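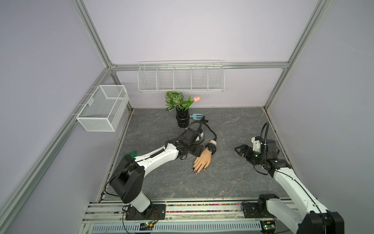

Chapter 7
Listening for Owls

What's in this chapter
Why owls call, and when
Picking a route
What to carry
Wind, snow, traffic and other noise
Writing it down
Playback, and when to leave it alone

Before you start: read Chapter 6 again, the part on daytime hawks. Same habitats, mostly. Red-tailed hawk by day, great horned owl by night, and very often in the same woodlot. If you skipped the map exercise go back and do it, you'll need the map.

7.1 A road at 5:30 in the morning

Start with a road. Boltine Road, north side of Jandton, late February. Gravel, one farm, a creek crossing, then spruce on the left and old hardwoods on the right. Bitter cold. Car off, window down, then out of the car because the engine ticks as it cools and you can't hear past it.

For a while, nothing. A dog at the farm. Ice on the creek making that low groan. Then five deep hoots from the hardwoods, and a second bird answering, a little higher in pitch. Great horned owls, a pair. The higher voice is the female, even though she's the bigger bird. Students get this backwards every year so write it in the margin now.

Drive on, stop again, and it's a different bird altogether. A flat, steady tooting out of the spruce, on and on like a truck backing up a long way off. Saw-whet. The whole owl would fit in a coffee mug. You will almost never see it and thats fine. This chapter is about ears.

7.2 Why they call

Two main reasons. Holding ground and finding a mate. Most of what you hear in late winter is one or the other, and often both in the same song.

Great horned owls start early. Pairs are hooting by December and the female may be on eggs in February with snow on her back. Barred owls get loud later, March and into April, the "who cooks for you" call everybody learns first. Saw-whets run late winter through spring. Screech-owls will trill or whinny in most months but the whinny is heard more in late summer and fall.

Young owls are another matter. Hungry fledglings in June make a rasping, hissing screech that gets reported as a fox, a cat, a person in trouble. Learn that one too. Section 7.9 has more on begging calls.

Key terms so far: territory, duet, primary song, begging call. Definitions at the back.

7.3 Picking a route

Keep it simple. A quiet road, legal parking, a mix of cover. Stops far enough apart that you aren't hearing the same bird twice. For big owls 800 meters is the bare minimum and farther is better, a great horned on a still night carries well past that. For screech-owls you can work closer.

Scout it in daylight. Always. Look for:

a shoulder that's plowed
water running under the road (loud at night, you won't have noticed it at noon)
yard lights and dogs
wires, if you plan to stand under them, because they hum
a place to turn around

The Fletwood loop, used in the exercises at the end of this chapter, breaks one of these rules on purpose. See if you can find which stop before you get to the answer key.

7.4 Wind

Wind ruins more owl nights than cold does. Leaves off the trees helps, but spruce and pine roar in a breeze that would hardly move an oak. If the treetops are swaying, go home. If you can feel it steady on your face, think about going home. Light snow falling is okay and sometimes very good. Rain, no. Drips.

Moonlight, mixed evidence. Some observers swear by a bright night. Go when it's calm and don't wait around for the moon.

7.5 What to carry

Headlamp with a red setting. Pencil, since pens freeze. Clipboard. A watch. Boots that don't squeak and a coat that doesn't rustle, nylon shells are terrible for this. Stand still when you listen. A hat that comes up off the ears, which is miserable, but a thick hat will cost you every distant saw-whet on the route.

Recorder if you've got one. A phone will do for a close bird.

7.6 Writing it down

Write at the stop, not back in the car three stops later. Time, species, direction, near or far, sure or not sure. "Not sure" is a perfectly good entry. So is "none." A stop with no owls is data and gets a line like any other.

A sample line from the Darwish Marsh sheet:

Stop 4, 5:53 a.m., barred owl, one, NE, far, sure. Wind calm. Geese loud to the south.

Notice the geese. If something was covering up part of your hearing, say so. Whoever reads the sheet later can't tell a silent marsh from a marsh full of geese unless you put it in.

7.7 Playback

Playing a recorded call to get an answer. It works, and that's the trouble with it. A bird on a nest may leave it to come and face you, and a small owl that answers gives itself away to a larger one. Some parks and refuges don't allow it at all, check first. For the work in this book: no playback on the first visit, none near a known nest, and stop as soon as a bird responds.

Try it
One evening this week, stand outside for 30 minutes starting at sunset. No car, no phone, no route. List every sound and the direction it came from. Bring the list Monday, we'll use it with 7.8.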